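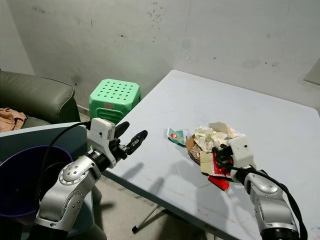

文件名里的点、空格和一个看不见的重音符号
——与Skerna同步模块维护者Igor Lis谈话

打印本页 | 通过电子邮件发送
评论(4) | 分享(11)

Igor Lis有一个文件夹,名字叫“不要打开”。他打开给我看,里面全是空文件,每个文件零字节,名字却一个比一个讲究:有以空格结尾的,有以点开头又以点结尾的,有只含一个表情符号的,有叫“CON”的,有叫“con.txt”的,还有一个叫“新建文件夹(2)(最终)(真的最终).docx.”,注意末尾那个点。这是他测试Skerna时用的样本,总共700个。我问他平时怎么备份这个文件夹,他说备份不了,能把它完整备份下来的软件他还没见过,他自己写的也不行,差一点。

Skerna是Godovby出的一款文件服务器软件,装在单位自己的机器上,员工在网页里或者桌面客户端里存取文件。它不算有名。用它的多半是设计事务所、测绘公司、翻译社,这类单位有一个共同点,就是文件名起得很长,而且改文件名的人和存文件的人从来不是同一个。Igor负责同步那一块,也就是说,凡是“我明明存了”“我明明删了”“怎么有两个”之类的问题,最后都会落到他桌上。

谈话约在星期五下午,Godovby的办公室在Pawłowska街上一栋楼的后半截,门铃旁边贴的公司名还是上一家的。Igor说他们申请过换牌子,物业回了一封邮件,附件名是乱码,打不开,事情就搁在那里了。

“我很喜欢这封邮件,”他说,“我一直没删。”

我先问了一个外行问题:文件名有什么好谈的?不就是一串字吗?

他想了一会儿,问我愿意听短的还是听长的。我说短的。他说短的就是:是一串字,但每台电脑对“字”的理解不一样,对“一串”的理解也不一样。然后他喝了口茶,开始讲长的。

“大家以为文件名是写给人看的。人看着一样,那就是一样。可是磁盘上存的是数字,两个名字在屏幕上长得分毫不差,底下的数字可以完全不同。你把它们放进同一个文件夹,有的系统说,好的,两个文件;有的系统说,你在开玩笑,这是一个文件。这两种系统都觉得自己很讲道理。我的工作就是站在中间,替它们翻译,两边都不给我小费。”

他举的例子是字母“ó”。Unicode里,这个字母可以写成一个字符,也可以写成一个普通的“o”加上一个组合用的重音符号,画出来完全一样。前一种写法叫合成形式,后一种叫分解形式。苹果过去的文件系统偏爱后者,存进去的时候会替你拆开;Windows和Linux一般是你给什么它存什么,而键盘打出来的多半是前者。于是同一份文件从苹果电脑绕一圈回来,名字就可能悄悄换了一副骨头。

“中文用户听到这里通常会松一口气,”他说,“因为常用汉字没有这种拆法。我一般让他们先高兴一会儿,再请他们看看日文假名的浊点,看看韩文。韩文拆开以后是一排零件,很壮观。还有,你们那边给法国客户做图纸的,文件名里带个é,就够了。”

还有更恼人的:波兰语里的“ł”看着也像是字母加一道杠,按规则却不能拆,它从头到尾就是一个字符。所以一个叫“Pawłowska”的文件夹到哪儿都平安无事,它隔壁那个带“ó”的文件夹就会生出一个双胞胎。用户据此得出结论,说Skerna歧视某些街道。

“这是工单原话,”Igor说,“我觉得写得很有水平。”

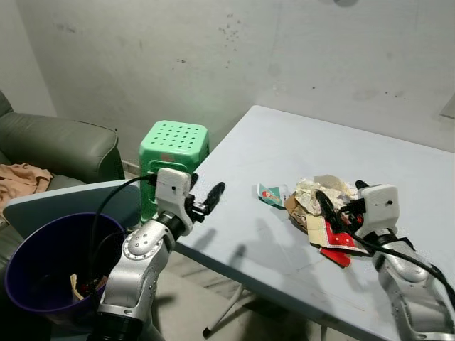 真正让他出名(如果在一个工单系统里出名也算的话)的是Wenden的那件事。Wenden是一家做地籍测绘的公司,规模不大,资料存得极认真,按街道、地块、业主分了好多层文件夹,每层都有带重音的名字。七月里他们换了一批电脑,有苹果的,也有Windows的,统统连到同一台Skerna服务器。星期一大家来上班的时候,服务器上多出了2,898个“冲突副本”。

所谓冲突副本,是几乎所有同步软件都会的一招:两边都有改动,程序拿不准哪边算数,就把两份都留下,给其中一份的名字后面挂上“冲突副本”几个字,再缀上机器名和时间。这个办法的好处是不丢东西。坏处是它把程序的犹豫原封不动地转交给了人,而人往往更犹豫。

“我们的第一反应是,好,没丢数据,”Igor说,“这是做同步的人的第一反应,永远是这句。客户的第一反应跟我们不太一样。”

后来查下来,这批副本里没有一份是真的有人改过的。苹果机把名字拆开报上来,Windows机把名字合着报上来,服务器一看,咦,来了个新的,老的又不见了,大概是有人删了一份又建了一份。与此同时另一台机器坚持说老的还在。服务器左右为难,每份都留了副本。副本同步回各台电脑,名字再被拆一遍,于是副本也有了副本。有一份土地分割图,名字后面连挂了一长串“冲突副本”,最后挂到路径超长,Windows拒绝打开,这才停下来。

“可以说是Windows救了我们,”他说,“请你一定把这句写进去,我想让我的同事看见。”

我问他,为什么不一开始就统一成一种写法呢?收到什么名字,都先转成合成形式再存,不就天下太平了?

Igor说,这个建议每个人都会提,包括十年前的他自己,而且他当时就这么写了。问题出在那些已经存着两个“同名”文件的用户身上。Linux服务器上,一个文件夹里完全可以合法地躺着两个看上去一模一样的文件,也许是谁从旧硬盘里拷来的,也许是解压出来的。你一统一,两个名字变成一个,总有一份要让位。让哪一份?按时间?时间也是会骗人的,U盘上常用的FAT格式记的是当地时间,夏令时一换,整盘文件集体年轻或者衰老一小时。按大小?大的那份也许只是多了几张没压缩的图。

“所以你又得造一个冲突副本,”他说,“绕了一圈回来了。”

第4版的做法折中一些。服务器内部另外记一个“比较用的名字”,统一成合成形式,只拿来判断是不是同一个文件;磁盘上和屏幕上仍用原来的名字,来的时候是什么样就是什么样。两台电脑报上来的写法不同,只要比较用的名字一致,内容也一致,就当作什么都没发生。内容不一致,才算冲突。听上去是一句话的事,他写了一个冬天。

我说,那大小写呢?

他把杯子放下了。

大小写是另一本账。Windows和苹果默认都不区分大小写,“报告.PDF”和“报告.pdf”是一个文件;Linux区分,那是两个。服务器通常是Linux,员工桌上通常是另外那两种,所以一个文件夹在服务器上可以有两份,到了员工那里只能放下一份。放哪一份,要看哪一份先到。如果先到的那份后来被删了,另一份会不会补上来?取决于版本,取决于客户端,有一阵子,据他讲,还取决于文件夹是按名字排序还是按日期排序。

“那个是bug,”他补充说,“其他的是设计。”

他最怕的操作叫“只改大小写”。用户觉得“readme”不好看,改成“README”,回车。在不区分大小写的系统上,程序去问:老名字的文件还在吗?系统答:在。再问:新名字的文件在吗?系统答:也在。程序于是以为有两个,顺手清理掉一个。幸好Skerna从来没有真的在这一步清理过东西,它会先改成一个临时名字,再改成新名字,分两步走。用户偶尔会在列表里瞥见那个临时名字,一串字母数字,闪一下就没了,然后写工单来问是不是中了病毒。
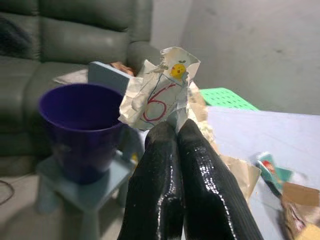
有位用户在论坛上的看法要干脆得多:文件名就该只准用小写英文字母、数字和下划线,超过的一律不许上传,省得大家受罪。这帖子下面赞成的不少,反对的也不少,反对的人名字里大多带着点什么符号。

我把这条念给Igor听。他说这个主意他每年都会心动一次,一般在年底。

“技术上很干净。可是你去跟一个翻译社说,你们的文件名不许用你们翻译的那门语言。或者跟一个姓里带‘ó’的人说,你的合同不能叫你的名字。你可以试试,看她还续不续费。”他停了停,“再说下划线也有问题。有人会打两个。两个下划线连在一起,屏幕上看是一条长的,她打电话来念文件名给同事听,念的是‘横线’,同事打的是减号。”

他对规定的态度大致如此:可以有规定,但写规定的人最好自己去客户那里坐半天。他坐过。在Wenden的资料室里,他见识了一种在文件名里记事的习惯,名字里写着业主电话打不通、某某说星期四再问、图上北侧界桩存疑。没有数据库,没有备注栏,文件名就是备注栏。他数据库课学得不错,看了以后第一个念头是要给他们讲讲,第二个念头是他们这套东西搜索起来比他的快。

“你打开文件夹就看见了,不用点开。这个优点我们做软件的常常比不上。”

长名字带来的是长度问题。常见的文件系统对单个名字有上限,有的按字符算,有的按字节算。按字节算的时候,一个汉字在UTF-8里一般占三个字节,所以中文用户能用的名字要比英文用户短一大截,而两边收到的提示都是同一句“文件名过长”。Windows上还有老程序认的那个整条路径的长度限制,新系统可以放开,可是你放开了,旧版的制图软件没放开,文件存得进去,打不开。用户的解释是,Skerna把文件弄坏了。

他们试过在上传时给个提醒,告诉用户这个路径在某些电脑上可能打不开。提醒写得客客气气,带一个“我知道了”的按钮。后来看日志,这个按钮被按下去的速度,快过任何人能读完那句话的速度。

“我也按,”Igor说,“我自己写的提醒,我也按。”

说到这里他去续茶,顺便从走廊里带回来一个同事的抱怨:打印机又只认一种文件名了。他摆摆手,表示打印机归别人管。

我换了个中国读者比较熟的题目:压缩包乱码。凡是在国内办过公的人,大概都收到过那种压缩包,解开一看,里面的文件名是一排希腊字母、框线和问号,内容倒是好的。Igor一听就坐直了。Skerna可以让用户上传压缩包后在服务器上展开,这个功能当初是销售要的,他反对过,理由写了一页纸,后来那一页纸被存成了压缩包。

ZIP格式年纪很大,最早的规矩里文件名用的是老IBM机器的那套编码,里面没有汉字,也没有“ł”。各国的人当然不会因此不用中文、波兰文起名字,于是各地的软件就按本地的编码往里塞:国内塞GBK,波兰塞他们自己的代码页,日本塞Shift_JIS。在本地彼此打得开,大家相安无事。后来规范里补了一条,每个条目的标志位中,第11位如果置上,就表示名字是UTF-8。

“很好的一条,”他说,“就一个比特。你置上,世界和平。问题是有的软件写了UTF-8,忘了置;有的置了,写的却是别的。所以收到一个压缩包,这个比特等于一个陌生人在跟你说‘相信我’。”

Skerna现在的做法是先看标志位,再检查名字里的字节到底合不合UTF-8的规矩。合就按UTF-8。不合,就猜。猜的办法是把整个压缩包里所有名字放在一起看,单个名字太短,猜不准,凑一堆就好得多。猜完以后不立刻展开,先给用户看几个名字的样子,问一句:像不像话?不像话可以从列表里换一种编码再看。

我觉得这个设计不错。他说用户也觉得不错,但是列表里那些编码的名称,用户一个都不认识,所以大家的做法是从头往下一个一个试,试到看得懂为止。他们后来干脆把编码名称拿掉,只显示每种编码解出来的样子,让人挑。工单少了一半。

“那本来就该这样。编码叫什么,关她什么事呢?我花了很多年记住那些编码的名字,我以为别人也想知道。”

也有猜错的时候。有一个压缩包里就一个文件,名字就两个字,按GBK读是两个正经汉字,按另一种编码读是一个正经的俄文缩写。程序选了俄文。用户是做农机配件的,对着那个缩写琢磨了一上午,以为是供应商那边的新型号,还去询了价。
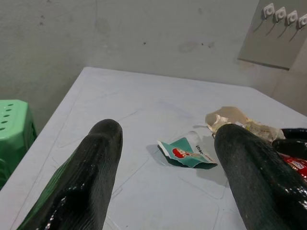

白色桌面上方的一对深色夹指。

接下来谈的是删除,这一段他讲得比别处慢。

同步软件里,“没有”这个状态是最难处理的。一个文件在服务器上有,在这台电脑上没有,有两种可能:这台电脑上的人把它删了,或者它还没来得及下载过来。前者应该把服务器上的也删掉,后者应该把它拉下来。搞反了,前一种情况下是删掉的东西阴魂不散,后一种情况下是好好的东西凭空消失。所以程序必须记住“我见过它”,也就是每台电脑都要有一本小账,写着上次同步完的时候这里有什么。

“那本账要是坏了呢?”我问。

“那就当自己刚出生,”Igor说,“什么都没见过,什么都不敢删。两边有的全留,宁可多。你会看到删过的文件又回来了,客户会很生气,我接受他们生气。比起另外一种生气,这一种我睡得着。”

名字的麻烦到了这里又会冒出来。账上写的是合成形式,磁盘报上来的是分解形式,程序翻遍账本找不到这个文件,同时发现账上有一个文件磁盘上没了。一增一删,凑在一起其实什么都没变。第4版以前,遇到这种情况它会老老实实地把整个文件重新上传一遍。有家做航拍的客户,几个带重音的影像文件,个头很大,每天晚上上传一遍,传了不知多久,他们还夸这个软件勤快,指示灯总在闪。

他说他看到那份日志时心里的感受,用波兰语有一个准确的词,但不适合登出来。

末尾的点和空格也属于同一家族的毛病。Windows平常的接口会把名字末尾的点和空格悄悄去掉,你在Linux服务器上建了一个“合同.”,同步到Windows上就成了“合同”,再报回来,又是一增一删。Skerna的客户端遇到这类名字,现在会停下来不动,在旁边画一个黄色小三角,鼠标移过去写着“此名称在本机无法保存”。有用户问能不能把三角关掉。可以关。关了以后文件仍旧不会同步,只是你不知道了。这个开关的存在,他说,是一次很长的会议的结果,他不想展开讲。

还有“CON”。这是Windows从很早的年代继承下来的保留名,代表控制台,跟它一起的还有“AUX”“PRN”“NUL”等等。普通人一辈子碰不上,但总有人碰得上。他们有个客户的项目简称正好是AUX,文件夹在服务器上建得好好的,全公司只有两个用Linux的人看得见。这两个人于是在公司里显得特别能干,什么资料都找得到。问题报上来的时候,那两个人据说并不积极。

我问他有没有给普通用户的建议。他不太情愿,说建议这种东西,看的人都已经在那样做了,没那样做的人不看。我坚持要,他就给了几条,我照录在这里,顺序是他的。

名字末尾不要留空格,尤其是从别处粘贴过来的名字,粘贴的时候最容易带上。斜杠、冒号、问号、星号不要用,有些系统让你用,那是害你。日期写在名字里的话,年在前,月在中,日在后,月和日补足两位,排序才对。“最终”两个字写一次就够了,需要写第二次说明第一次写早了。一个文件夹里不要靠大小写来区分两份文件。带重音的字母可以放心用,那是软件的事。

“最后这条你要加粗,”他说。我说本刊网页加不了粗。他说那就放在最后,别的先忘掉也没关系。

至于给同行的建议,他倒是很痛快。不要自己写比较函数,用现成的Unicode库,版本固定住,服务器和客户端用同一个版本,升级的时候一起升。日志里记文件名,要连字节一起记,光记字看不出毛病,他在Wenden那件事上头一天半就是这么白费的,两行日志摆在一起,怎么看都一样,他甚至把它们打印出来对着窗户叠起来看过。还是一样。后来把字节打出来,一眼就看见了。

还有一条是不要相信文件夹列表的顺序。再有一条是测试样本要从客户那里要,自己编不出来。他那700个文件名里,自己想出来的只占一小部分,而且都没抓到过什么;抓到过毛病的,全是真人起的名字。那个“真的最终”就是真人起的,末尾的点也是,来自一家装修公司。他打过电话去问那个点是什么意思,对方说,句号呀,写完了嘛。

我临走前又看了一眼那个叫“不要打开”的文件夹。Igor正要把今天新收的一个名字放进去,是客户刚在工单里报的,里面有一个从右往左书写的控制字符,看不见,却能让扩展名跑到名字前半截去。他从工单里复制,粘贴,回车。系统弹出一个提示框,问是否替换同名文件。

他看着那个提示框看了一会儿。

“这里没有同名的,”他说,然后把椅子往前拉了拉,不再理我了。

打印本页 | 通过电子邮件发送
评论(4) | 分享(11)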